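슬라이더 얘기 타래로 이어서 씁니다. 짐벌 말고 카메라 좌우로 밀어 주는 레일 쪽이에요.

1/ 지금까지 쓴 건 Idano 수동 레일입니다. 손으로 미는 방식이라 속도가 일정하지 않은데, 플라이휠이 달려 있어서 짧은 컷은 그럭저럭 나옵니다. 문제는 긴 컷이에요. 중간쯤에서 손이 꼭 한 번 멈칫합니다.

2/ 그래서 전동으로 넘어갔습니다. 후보는 Urkska와 Shboul 2개였고, Urkska를 샀습니다. 레일 길이는 Shboul이 조금 더 긴데, 삼각대 하나에 올렸을 때 끝에서 처지는 게 싫었습니다.

3/ 모터 소음부터. 느린 속도에서는 거의 안 들립니다. 최고 속도로 돌리면 카메라 내장 마이크에 그대로 들어갑니다. 인터뷰용이면 녹음기를 따로 두세요. 저는 어차피 소리를 따로 받아서 크게 신경 안 씁니다.

4/ 제일 느린 설정으로 끝에서 끝까지 17분 걸립니다. 타임랩스는 이 모드로 찍고 있고, 400장 정도면 되겠지 하는 식으로 대충 잡지 말고 간격이랑 장수를 먼저 계산해서 앱에 넣는 게 편합니다. 중간에 바꾸면 처음 위치로 돌아가 버려요.
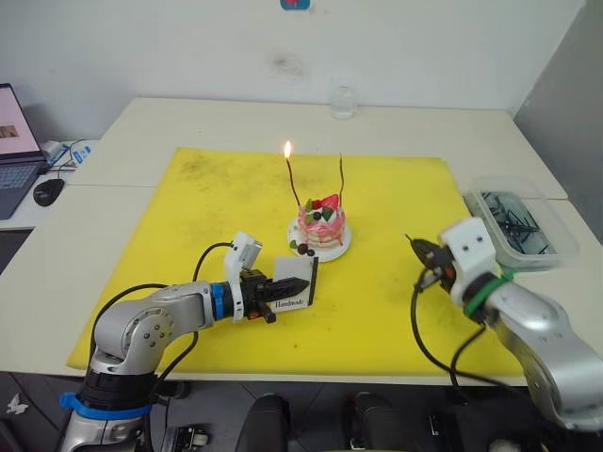

5/ 앱은 별로입니다. 연결은 잘 되는데 메뉴 번역이 이상해서 "가감속"이 "부드러운 사람"으로 나옵니다. 처음에 한참 찾았습니다. 본체 버튼만으로도 왕복이랑 속도 조절은 되니까 급하면 앱 없이 쓰면 됩니다.

6/ 배터리는 일반 캠코더용 규격입니다. 전용 배터리가 아니라서 이 점이 마음에 들어요. 집에 남는 걸 그대로 끼웠습니다. USB-C로 전원을 넣으면서 쓸 수도 있는데, 케이블이 레일에 걸리지 않게 위로 한 번 감아 둬야 합니다.

7/ 무게 얘기. 미러리스에 50mm 하나 물린 정도는 수평이든 경사든 문제없습니다. 망원 줌을 올리고 경사로 세우니까 출발할 때 한 번 덜컥합니다. 편집에서 앞부분을 잘라내면 되지만 세로로 세워 쓸 분은 참고하세요.

8/ 볼헤드는 포함이 아닙니다. 저는 전에 쓰던 Trunden 걸 달았습니다. 나사 규격이 3/8이라 1/4 헤드를 쓰려면 변환 나사가 필요합니다. 상자 안에 하나 들어 있는데 스펀지 밑에 끼어 있어서 버리기 쉽습니다.

9/ 청소는 마른 천으로만 합니다. 레일에 기름을 바르면 먼지가 붙어서 오히려 걸린다고 설명서에 나와 있습니다. Idano는 기름칠하라고 되어 있었으니 갈아탄 분은 헷갈리지 마세요.

10/ 배송 중에 고무발 하나가 빠져서 왔습니다. 판매처에 사진 보내니 500원짜리 동전만 한 걸로 4개를 새로 보내 줬어요. 원래 것보다 두꺼워서 결국 4개 다 갈았습니다.

11/ 팬 모션은 아직 제대로 안 써 봤습니다. 별도 모듈이 있어야 하고 1월에 재입고라고 합니다. 받으면 이 타래 밑에 이어서 올릴게요.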